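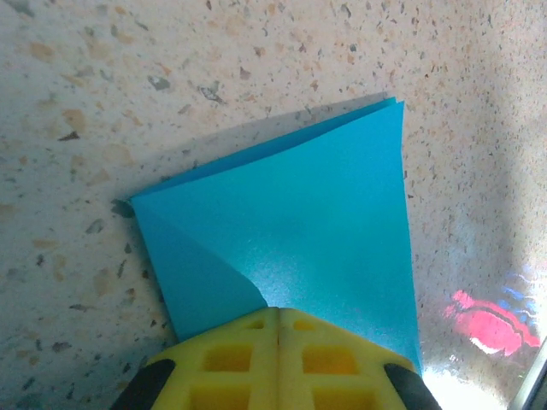
写真:Zevbridge 折り紙部

折り紙スレッドやります。今日の紙は目が覚めるようなターコイズブルー!届いた瞬間から折りたくてそわそわしてた(1/6)

紙はMustvilleの文具屋さんの通販で、15センチ角。ほんのり光沢があって、角度で水色っぽく見えたり深い青に見えたりするのがたまらん。ただ厚みは普通の折り紙よりちょっとあるから、重ねていくと角がじわじわズレてくる。写真の右上の先っぽ、重なったフチが少しずつずれて見えてるでしょ。あそこが毎回の悩みどころです(2/6)

形はいま、ざっくり凧みたいな感じ。上のほうに細い折り返しがあって、左下に三角のフラップ。ここまで来ると「あ、もう折り紙の途中って顔してるな」ってうれしくなる。完成形はまだ内緒〜(3/6)

厚めの紙を折るときの自分ルール。①折り目は爪じゃなくてヘラでつける(爪だと光沢紙はテカる)②角はきっちり合わせにいかず、ほんのちょっと内側に逃がす③反ってきたら上から押さえて5分ほっとく。③をサボると次の折りが全部ゆがむので、お茶でもいれて待つのがいいよ。わたしはだいたい待てずに3分くらいで触って後悔してる(4/6)

あと台の話。前は木の机でやってたんだけど、木目の溝に折り筋が引っぱられるのが気になって、最近は硬くて平らなところばっかり。つぶつぶ模様のテラゾーっぽいカウンター、青い紙がめちゃくちゃ映えるので気に入ってます。白い紙だと模様に紛れてフチを見失うけどね…(5/6)

参考にしてるのはPettigrewっていう折り図集。全部で41作品のってて、後ろのほうは手順の矢印が細かすぎて老眼の母に「これ地図?」と言われた。次は同じ紙の山吹色を買い足して2色並べたいな。ターコイズと山吹、ぜったい合うと思うんだけど、みんなは何色と合わせる?おすすめあったらリプで教えて〜(6/6)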